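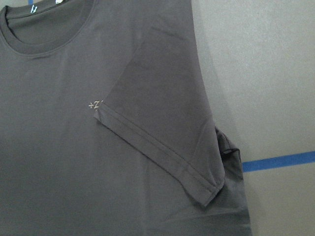 Máté Dobos remembers that the first shirt he sewed for pay fell apart at the shoulder in its second wash, and that the buyer brought it back in a paper bag. The fabric was fine, he says. He had used a straight lockstitch on a seam that had to stretch, and the thread broke before the cloth did.

Chapter 4
Knit Fabrics and Their Seams

Most of the clothing people wear every day is knitted. A woven cloth is made of two sets of yarn crossing at right angles. A knit is made of loops, each one pulled through the loop before it. When you pull on a knit, the loops change shape and the cloth gets longer or wider. When you let go, they return most of the way.

This chapter deals with single jersey, the light knit used for T-shirts. It has a smooth face and a back covered in small arcs. Cut edges of jersey curl: the sides roll toward the back, and the top and bottom roll toward the face. Beginners often lose time to this at the cutting table.

Section 4.1 covers grain and stretch. Section 4.2 covers the neckband, where most homemade T-shirts go wrong. The band is cut shorter than the neck opening and stretched evenly as it is sewn. If it is too long, it stands away from the neck — if it is too short, the front of the shirt puckers.

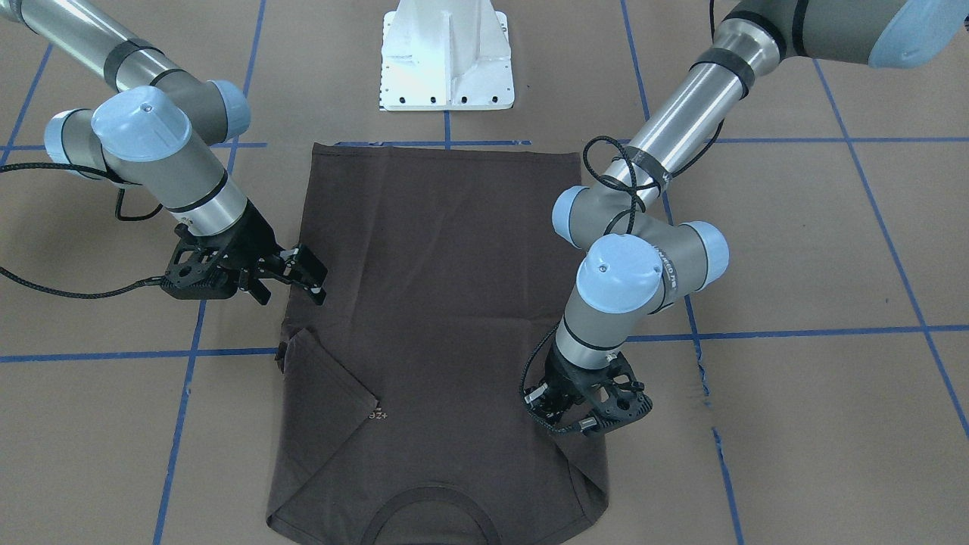 Section 4.3 turns to hems, which need a stitch that gives. A twin needle or a coverstitch will do. A narrow zigzag also works on a home machine, though it looks less neat.

You will need a yard and a half of cotton jersey, a ballpoint needle, and polyester thread. The exercises use the Gratness block pattern from Chapter 2. Wash and dry the fabric before cutting — cotton jersey can shrink in both directions, and usually more in length.

Key terms: course, wale, face, recovery, ribbing, ballpoint needle

Before you begin, find an old T-shirt you no longer need and a seam ripper. Take out one sleeve and keep the pieces for Exercise 1.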